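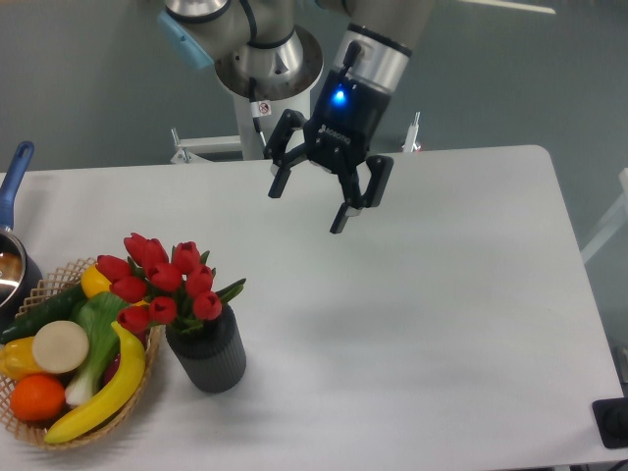 Most faults on the Gedano cell start at a connector, according to Tayla McKinnon, and the arm usually gets blamed for them first.

Driss Belhaj has heard that often enough to agree with it. He looks after the cell at El Khatib's workshop in Grerkness, a single arm on a white pedestal with a three-fingered Robotiq gripper at the wrist, and he has been doing it for 4 years. When I visited in April he had his notebook open at the page for the gripper.

"It goes quiet on you," he said. "The arm keeps moving, the program keeps running, and the hand just doesn't answer. So you look at the light on the housing, and then you look at the cable at the wrist. I do it in that order every time."

The wrist cable is the part he replaces most. It has to follow every turn of the last joint, and if it is left too short it pulls on the plug. Belhaj leaves enough slack for a full turn each way and then runs the arm at low speed through its widest poses, watching the cable the whole time. He does this with the gripper open.

"If you do it closed you miss the spot where a finger can catch," he said. "I found that out with a brand new cable. Lasted 11 days."

The fingers get their own check. He moves each one by hand with the power off, feeling for grit in the joints, and wipes the tips with a damp cloth. Cleaner is kept off the pads, he said, as it leaves a film and things slip. Worn tips are swapped as a set.

The current job is called Fistik. The arm picks up household items and pretend groceries from a table and puts them down somewhere else on it. I asked whether soft things like artificial flowers were harder on the machine than a saucepan.

"Harder on the program. The machine doesn't care much," he said. "A pan is worse for the fingers. If the height is wrong by a bit, you press metal into metal. With flowers you press into flowers."

Height is why he spends so long on the table. It stands separately from the pedestal, so any knock to it puts every taught position out. He brings the gripper down over four marked points, low and slow, and slides a feeler gauge under one fingertip at each. If one point has drifted he levels the table before he touches the software. McKinnon, who wrote most of the programs, used to correct it with an offset instead.

"We had words about that," Belhaj said. "Her offset worked fine until somebody moved the table back."

McKinnon remembers it the same way. "He was right, and it cost me a weekend," she said.

The base bolts are checked against the torque sheet at every service, and the last entry in the book when I saw it was 4/15/22, at 2040 hours on the cell's counter. Next to it he had written "base fine, wrist plug stiff, watch it." There were 188 entries before that one, some only a word long.

I asked what he would change if he could set the cell up again from scratch. He said he would bolt the table to the same frame as the arm — he has asked twice — and bring the cables in from the other side, where he can reach them without kneeling.

"And I'd order two wrist cables at a time," he said. "The spare is always the one you've just fitted."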